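Desktop shuts off by itself after a few minutes – power supply or heat?

Forum: Home Computers > Older Desktops
14 replies

quillback76
I have an old desktop tower that I use for taxes, scanning and a label printer that won't run on anything newer. Since September it shuts off by itself. No blue screen, no warning, it just goes dark. Sometimes it lasts an hour, sometimes two minutes. The fans spin up when I press the button again, so it isn't completely dead.

I've already tried another wall outlet and another power cord. I'd like to keep this machine going and would prefer not to spend more than it's worth. Where do I start?

marlowe_t
Power supply. Sudden off with no error is the power supply nine times out of ten. Buy a new one, swap it, done.

Tien-fu Fang
I would not buy anything yet. A processor that gets too hot will do the same thing, and on an old machine the thermal paste is usually dried out. Go into the BIOS setup screen and look for a hardware monitor page. Leave it sitting there and watch the CPU temperature. If it climbs past 76 C while doing nothing, you have your answer.

marlowe_t
The BIOS sensors on those old boards are junk. I had one that read the same number for two years.

Tien-fu Fang
It costs nothing to look.

quillback76
Looked. It starts at 41 and goes up to 58, then stays there. It shut off after 20 minutes on that screen. So maybe not heat? I have the cover off now. 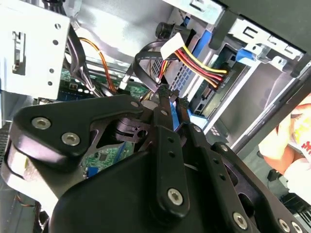 Inside the case, green board behind.

dorset_lane
Unplug it from the wall, hold the power button in for a few seconds, then reseat everything. Memory first, then the big power connector on the board, then the drive cables. I fixed one at the Quintanilla library that three people had given up on and it was the main connector, not pushed in all the way.

Also look at the capacitors, the little cans standing up on the board. Flat tops are good. Domed tops or brown crust means the board is on its way out and a new power supply won't help.

marlowe_t
Reseating cables on a machine that ran fine for years is a waste of an afternoon. They don't walk out by themselves.

dorset_lane
They do if the tower gets kicked under a desk every day.

Yi-chun Au
Before this turns into another long one, here is the order I use. It's mostly what people have said, cheapest first.

Step 1. Unplug, hold the power button in, and lay the tower on its side so you aren't pushing down on a board that's standing upright. Have a small dish ready for screws.

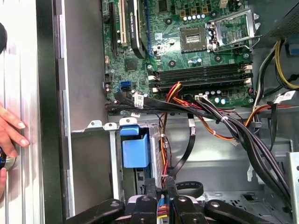 Step 2. Blow out the dust. Hold the fan blades still while you do it. Check the power supply's own vent too, it's the one people miss.

Step 3. Reseat the memory and the power connectors. Run it with one memory stick, then with the other.

Step 4. Unplug the front power switch from the board. You can start the machine by briefly bridging those two pins with a screwdriver. A sticky switch shuts a computer off exactly the way you describe.

Step 5. Only now try another power supply. Borrow one if you can.

marlowe_t
Step 4 is a good one, I'll give you that. I still say step 5.

Tien-fu Fang
Check the manual for which pins before bridging anything. Post 3839 in the sticky thread has a list of front panel layouts.

quillback76
Thanks, this is clear. Would a used power supply from Uvgate Surplus be OK for testing? They have a bin of them.

dorset_lane
For testing, yes. I wouldn't leave it in.

quillback76
Update. Dust is out and everything is reseated. With the switch unplugged it has been on since 2 this afternoon, a bit over four hours. I plugged the switch back in and it went off inside ten minutes. Pulled the switch again and it's back up. Going to look for a replacement switch with the same size plug.

Yi-chun Au
Any momentary switch will work. If your case has a reset button you can move its plug over to the power pins and use that for now.

marlowe_t
OK, switch. I'd still keep an eye on that power supply.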